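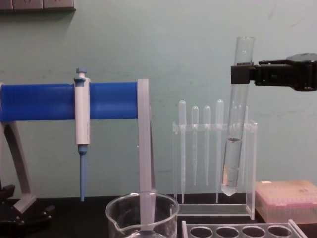 From: Duarte Fonseca
To: teaching-labs list
Date: January 12, 2025
Subject: Re: pipettes lying down, and what to do with the plastic ones

Cosimo De Luca wrote:

> Hello all, we are setting up a second prep room at Wirumby and I have
> room in the budget for either proper stands or more pipettes, but
> not both. At the moment our micropipettes live in a drawer, on
> their sides, and the plastic transfer pipettes are in a mug. Does
> anyone think a stand is worth the money for a small teaching room?
> And does anybody rack the transfer pipettes, or is that silly?

Dear Cosimo (and everyone else, happy new year to those I haven't written to yet),

Buy the stand! I held out for years at Skonum and I'm sorry now that I did. We had the drawer too, and it was a perfectly nice drawer, but people would put a pipette away with liquid still in the tip and then it ran back up inside. I sent two of them out for repair last August and the bill would have paid for a good part of a stand. Hanging straight up and down, with the tip pointing at the bench, you can see right away whether somebody left something in it.

The kind I like is the plain sort with one long bar that you clip things onto. Carousels are lovely if you have a big island bench — ours is narrow and against the wall, and I kept knocking the carousel with my sleeve. Do check that the feet sit flat before you trust it with anything heavy. My first one rocked, and I wedged a folded glove under it for a whole term.

As for the transfer pipettes, no, I don't think it's silly at all. We keep a few in a clear acrylic rack, bulbs up, and the rest stay in the bag until they're wanted. I used to set out the whole bag and the students went through nearly 700 in a semester, which is a shocking amount of plastic for dripping water into test tubes. With only a handful on the rack they seem to think a bit before reaching for a fresh one.

One more thing while I'm rambling. Leave yourself space in front of the rack for a beaker and for whatever tube is being filled. I pushed everything forward to the edge the first time and there was no room left to work, so it all had to go back toward the wall.

Ó Conaill's old catalog had a rack I was fond of, page 47 if you still have the paper copy. I don't know whether Jinden carries anything like it, so maybe someone on the list can say.

Warmly,
Duarte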